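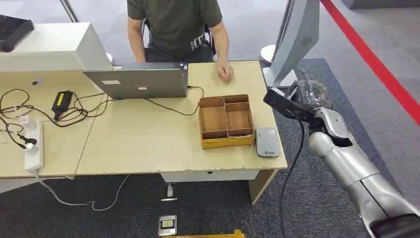 About Okby

Okby collects demonstrations for companies and university labs that train robot arms. We are a small firm in Istport, on the second floor of the Meireles building, and we have been recording since we had one arm and a borrowed desk.

What we do

A customer sends us a list of tasks. Most are plain desk and table work: put a part in a tray with compartments, take it out again, move it to the next compartment, hand it to the person across the desk. An operator guides the arm through the task and we record the camera views, the joint positions and the gripper state. Each run from start to finish is one episode. A typical order is 500 episodes of a single task. The largest so far was 3,000, spread over 188 starting layouts.

How we work

We record in ordinary office space. The desks have laptops, chargers and cables on them, and people work at them during the day. Customers who want a bare table can have one, but most of them ask for the desks.

Every task begins with a written sheet that gives the start position, the end position and what counts as a miss. Operators read the sheet, practice for an hour and then record. Missed grasps are kept and labeled as misses. A second person reviews each episode before it goes out, and anything with a dropped camera view or a gap in the joint log is recorded again.

When a person shares the work area with the arm, a second operator stands by the stop button. Anyone who may be recorded signs a consent form first, and we can remove their episodes on request.

Who we are

Maribel Yupanqui started Okby after several years of repairing packaging machines. She still writes most of the task sheets. Our operators work in shifts of four hours, with a break every forty minutes, and are paid by the hour and not by the episode.

Our task library now has 129 tasks. The newest group, Junstead, covers sorting into divided trays and was added in April.

Visits

Customers are welcome to come and watch a session before placing an order. Sessions start at 9:30 a.m. Please write to the office first so we can tell you which task is being recorded and have a consent form ready.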